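Glass, plastic and wire: what's in your kitchen cupboard?

Have you ever opened a kitchen cupboard and had a lid fall on your head? Then you have already met the food container, one of the hardest-working things in your home! Boxes, tubs, jars and racks keep your lunch fresh, your biscuits crunchy and your strawberries unsquashed. Let's find out what they are made of and why they come in so many different kinds.

Why do we put food in boxes?

Food has enemies. Air can dry it out, so a slice of bread left on the side overnight is hard by breakfast. Tiny living things called bacteria and mould like to settle on food and grow there. And then there are smells. Put half an onion in the fridge without a cover and your milk may start to taste very odd indeed!

A container with a good lid slows all of this down. It can't keep food fresh for ever, but it helps a lot, especially in the fridge, where the cold makes bacteria grow much more slowly.

People worked this out a very long time ago. More than 4000 years ago, cooks were already storing grain and oil in clay pots. Some of those pots were taller than you are.

Glass: made from sand

Glass starts out as sand! The sand is mixed with other ingredients and heated in a furnace until it melts into a glowing, gloopy liquid. Then it is shaped and cooled slowly so that it doesn't crack.

Glass is brilliant for food because it doesn't soak up smells or colours. Keep tomato sauce in a glass bowl, wash it, and you would never guess what had been inside. It is also see-through, so you can spot your leftovers without lifting the lid. The trouble is that glass is heavy, and it can smash if you drop it. Always carry it with both hands!

Plastic: light and bendy

Most plastic is made from oil that comes from deep under the ground. It is warmed until it goes soft, pushed into a mould and left to set. Plastic boxes are light and don't break easily, which makes them perfect for a school bag. Some of them do get stained, though – just ask anyone who has kept curry in one.

Lots of containers use both materials, with a glass bowl for the food and a plastic lid for the top. Many lids have tabs that click down over the rim. The click means the lid is being pulled tight, and a soft ring hidden inside it gets squashed against the bowl so that air can't sneak past.

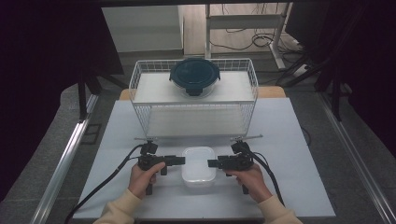
A round glass container with a dark teal lid sits on top of a white wire basket. The small box in front of it is clear plastic.

Wire: mostly holes!

Look at the sides of a wire basket and you will see that there is more gap than basket. That is what makes it so clever. Thin metal wires are joined in a criss-cross grid, and the grid is strong even though it uses very little metal. Air can blow straight through, which is handy for onions and potatoes, because they go soggy and sprout if they are shut up somewhere damp.

Some baskets have a shelf across the top as well. Now you have two places to put things in the space of one! Tins can go below and bowls above, and you don't have to build a wobbly tower to fit them all in.

Be a shape detective

Round containers are easy to stir in and easy to clean, as there are no corners for the porridge to hide in. Boxes with straight sides fit snugly next to each other and waste less space. And what about a box with rounded corners? It's a bit of both. It lines up neatly with its neighbours, and your sponge can still get all the way round.

Try it yourself

You will need two clean containers with lids, a piece of kitchen paper and some water.

1. Put half of the kitchen paper in each container.
2. Pour a little water into a sink and hold one closed container under it. Count to 20.
3. Take it out, dry the outside and open it. Is the paper wet?
4. Do the same with the other one.

If the paper stayed dry, you have found a really good seal. Ask a grown-up to help if one of your containers is glass.

Words to know

Bacteria: living things so small that you need a microscope to see them.
Furnace: a very hot oven used for melting things.
Mould: a fuzzy growth on old food, and also a hollow shape used for making things.
Seal: the part that stops air or water getting through a gap.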